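# 手持夹爪组 工作记录

日期:2019年11月5日
记录:Lino Vitale
项目:Clusach(学生项目,双手示教)

上次留下三个问题:标记块的偏移没有重新标,左右手的时间戳对不上,背包任务的步骤没有定稿。今天先做前两个,第三个边做边改。

开工前把旧数据翻了一遍。七月那批一共518条,能直接用的不多,主要毛病是左手轨迹在转腕时会跳。Corrado Ferraro 之前怀疑是滤波参数,我把原始位姿拉出来看,滤波之前就已经在跳了,所以参数先不动,还是从标记块查起。

标定步骤和以前一样,写在这里免得再去翻聊天记录:

1. 两只夹爪都接好线,手指完全张开,等十几秒再开始记录。
2. 双手前伸,标记块朝上,静止。
3. 手腕各向内、向外慢转一次,回到静止。
4. 手指合拢再张开,左右分开做,先左后右。
5. 存文件,文件名里写清楚是哪一对夹爪。

第3步容易做快。转得太快,标记块边缘会糊,检测出来的角点不准,后面怎么拟合都没用。我自己第一遍就做快了,重来。 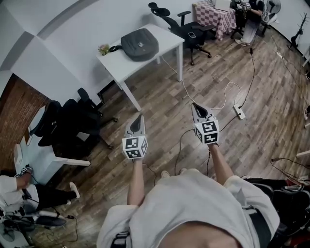 双手夹爪,标定姿势。线往下走,注意脚下。

左手的偏移重标以后,转腕那一段的跳动小了很多,但没有完全消失。把出问题的那几帧单独挑出来,都是标记块的一个面快转出视野、另一个面刚转进来的时候。两个面各自解出来的位姿差了一点,程序在两者之间来回切,曲线上看就是跳。

临时办法:切换面的时候加一个迟滞,新的面连续稳定几帧以后才换过去。改动在 Tanner 分支上,还没合并。参数先写死,等数据多一些再调。Gianni Leone 看过代码,提醒我迟滞会让快速动作有一点滞后,做分拣任务时要留意。背包任务动作慢,暂时不受影响。

时间戳的问题比较好查。左右两路各自用自己的起始时间,合并脚本默认它们同时开始,实际上不是。现在改成统一用主机时间,每条记录开头再做一次双手同时合拢的动作,用手指开合的信号对齐。脚本里加了检查,开头找不到这个动作的记录直接退回,不进数据集。

这条规则希望大家都遵守:开头的合拢动作不要省,也不要用说话代替。音频不进流程。

然后是背包任务。包放在桌上,两只手配合,步骤写成这样:

- 一只手按住包身,另一只手夹住包盖边缘。
- 掀开包盖,停一下。
- 把指定的小物件放进去。
- 合上包盖,两只手都松开,退回起始位置。

难点在第二步。包是软的,包身按不住的话,掀盖的那只手一拉,整个包跟着走。最早的写法是先夹后按,试了几次觉得不顺,改成先按后夹。按的位置也有讲究,太靠边没用,靠中间一点比较稳,但又会挡住另一只手的视野,每个人手的大小不一样,位置不写死。

夹薄片类的小物件时,指垫要和桌面成一个小角度,从边缘进去。正对着往下压,多半夹不起来,还会把东西推走。这一点对新来的同学要讲清楚,他们习惯用手指肚去捏,换成夹爪以后手感完全不同。

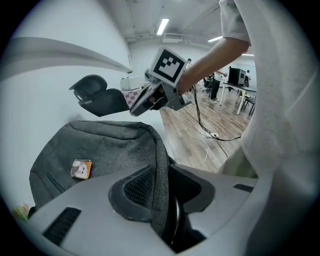
Maja Kwiatkowski 看了步骤以后不同意最后一条。她的意见是两只手不应该同时松开,应该先松掀盖的手,按包的手最后离开,否则包盖还没落稳,模型学到的结束状态会很乱。她还建议把“停一下”改成明确的条件,比如包盖完全翻过去再停,不然每个人停的时机都不一样。

两条都采纳。第四步改为:合上包盖,掀盖的手先松开退回,按包的手再退回。“停一下”改为“包盖翻到底后停住”。步骤文件已经更新,旧的打印稿请扔掉。

关于失败的记录要不要留,讨论了一阵。Arturo Mancuso 想全部留下,单独打标签,以后做失败检测可以用。我倾向于只留动作完整的失败,比如夹滑了以后又重新夹起来的,中途停下来聊天的就删掉。最后按这个办,标签分两种:“滑脱后恢复”和“未完成”。拿不准的标“未完成”,统一由 Arturo 复查。

数量上,给 Prostberg 学生赛的计划是背包任务先做到400条,再开始训练第一个模型。每人每次最多连续做90分钟,到点换人。手腕累了以后轨迹抖得厉害,后半段的数据质量看曲线就能看出来,没必要硬撑。
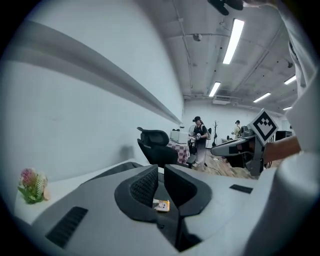 换人时的交接也要固定下来。上一个人把夹爪手指全部张开再递出去,下一个人接过来先做一遍标定的第2步到第4步,不要直接开始做任务。每个人握持的角度有差别,腕部活动的范围也不同,标定里带上这一段,后面查问题时能把人和数据对上。记录表里写操作者姓名和夹爪编号,缺一项就算没登记。

线的问题提一下。做任务时转身要顺着线的方向,同一个方向不要连着转2圈。接头处受力最容易出问题,掉线之后程序不会马上报错,只会一直重复最后一个数值,曲线上是一条平线。我在检查脚本里加了平线检测,手指开合的数值长时间完全不变就给警告。正常停住的时候数值也会有微小波动,所以误报应该不多,先用着看。

另外,文件夹的结构改了,以前按人分,现在按任务分,人名放在记录表里。Stistar 目录下的旧数据暂时不搬,等合并脚本稳定以后再统一转换。要用旧数据的自己复制一份,别在原目录里改。

没解决的:

- 迟滞改动在快速动作下的滞后还没有量。
- 左手标记块转面时两个位姿的差,根源没有找到。可能是打印尺寸有误差,也可能是粘贴时没有对齐。要用卡尺量一下每个面的边长,再和配置文件里的数值对照。
- 包盖落下去以后有时会翘起一角,这种算不算完成,没有定。Gianni 认为算,Maja 认为不算。
- 分拣任务的物件清单还没写。

下次先做:

- 量标记块,Corrado 负责,结果直接写进配置文件的注释里。
- Tanner 分支跑一遍七月的旧数据,对比加迟滞前后的曲线,我来做。
- Maja 出一份包盖完成状态的判断标准,文字就行,写短一点。
- 电池和备用线的清单,Gianni 更新。

补充:合并脚本现在运行之前要手动指定输出目录,不指定会覆盖上一次的结果。我已经覆盖掉一次,好在原始文件都在,重新跑了一遍。默认行为明天改掉,在那之前请自己填路径。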